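Nerkix Match Tracker Vest
Item no. 77-12

The Nerkix is a sleeveless vest with a small GPS pod between the shoulder blades. It records distance, sprints and top speed for soccer players and sends the numbers to a phone after the game. Barkico sells it for $130, pod included, and calls it "the scout in your shirt." We stock it, and we have our doubts about that line.

Distance is the part we trust. Sprint counts are another matter. Our tester Aoi Hayashi, a left back, was credited with 40 sprints in a half she spent mostly jogging back into position. Barkico says the August update fixed the threshold. It's better now, but we would still treat the figure as a guess.

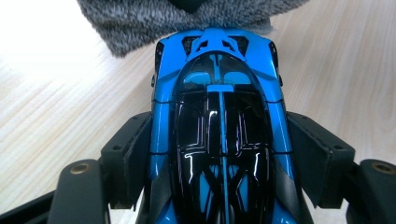
Ichikawa, September

The app also gives each player a score out of 100, and we can't tell you how it is worked out. We asked twice. Katsuhiko Oda, who coaches the under-16s at Wunda, ran 12 vests through preseason and had his best passer near the bottom of the list all month. He kept the vests and turned the score off (Settings, then Display).

Battery: Barkico claims five hours. We got two full games and a warm-up, then a dead pod.

Sizing runs small. Order one up, two if you wear it over a base layer. Wash the vest cold with the pod out.

In the box: vest, pod, charging cable, one spare pod cover. The heart rate strap shown on Barkico's own site is sold separately and we don't carry it.

Returns are accepted on unworn vests only. Pods can be swapped for a year. Questions about team orders go to Asuka Onishi at the sales desk.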